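Pomano's small-parts cell was down for most of a shift in August after its gripper closed on a bundle of pencils and then would not let go. The engineer responsible for the cell agreed to go through the fault log with us on condition that the discussion stay with the machine.

The cell runs a Niment arm with a two-finger gripper. Its job is to gather loose stationery from a flat surface, hold it as a bundle and set it down in a tray. The stop came on cycle 948 of a planned 2,000.

"The grip was good," the engineer said. "The arm lifted, moved to the tray and sent the open command. The fingers stayed shut. The controller waited 200 milliseconds, saw no change in position and sent the command again. It did that 40 times before it raised a fault."

The retry limit had been set during early trials, when dropped messages were common, and was never lowered. Each retry also raised the motor current by a small step. By the last one the drive was hot enough to trip its own protection, and the gripper lost power with the load still held.

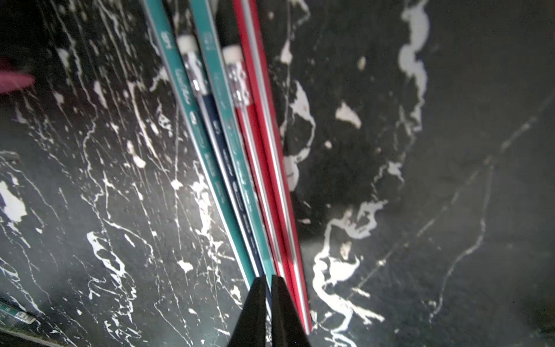
"Pencils are harder than they look," the engineer said. "One block of wood gives you one width. A bundle gives you a width that changes as the pieces roll against each other. The controller sees the fingers creep inward and reads that as slip, so it squeezes more. You can end up well past the force you asked for."

In this case the extra force pushed the finger drive past its normal travel, where the screw bound. An inspection by Gunawardena, which services the arms, found wear on the screw but no broken parts.

The safety question came afterward. An operator opened the guard and reached for the bundle while the arm was stopped but still powered. The guard switch worked and the arm did not move. The written procedure, however, said nothing about a gripper that fails closed.

"The switch did its job. The procedure had a hole in it," the engineer said. "It covered a dropped part and a collision. A held part was treated as normal."

Pomano has since cut the retry limit to three, put a fixed ceiling on grip force and added a manual release screw to the finger housing. Operators must now lock out the arm before touching a held load. The same changes are going into the cell at Jaltari, which uses an older version of the controller.

The worn screw has been replaced. The cause of the first missed open command has not been found, and the engineer is still logging traffic between the controller and the gripper.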